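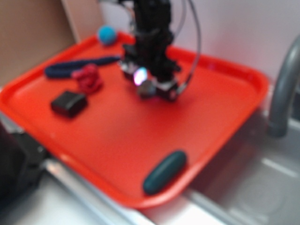 Surely the cheapest supplier is the one with the lowest price, wrote one reader of our first edition, and why a whole chapter was needed to say so was beyond them. It is a fair complaint, and most of this chapter is an attempt to spoil it.

Chapter 3
What Things Cost

Consider Bianchini, a firm that runs works canteens. Last October it needed new serving trays and asked two makers for a price. Rorkix quoted 2876 for the lot, Furus 3000. The buyer chose Rorkix, went to lunch and was, for a short while, very pleased with the morning's work.

Then the delivery charge arrived, followed by the trays, which were a finger's width too broad for the racks. New racks were ordered. The old racks went into a store room, where they still take up space that Bianchini rents by the month.

Accountants have a name for the number on the quotation: the purchase price. They have several names for everything that comes after it, and students are usually asked to learn these by heart. We shall manage with three: the cost of getting a thing, the cost of keeping it and the cost of being rid of it. The last is the one most often left out of the budget, perhaps for the same reason that people put off writing wills.

3.1 The cost of getting

Start with delivery. A price quoted "ex works" means that the goods are yours at the maker's gate, and that the lorry is your problem.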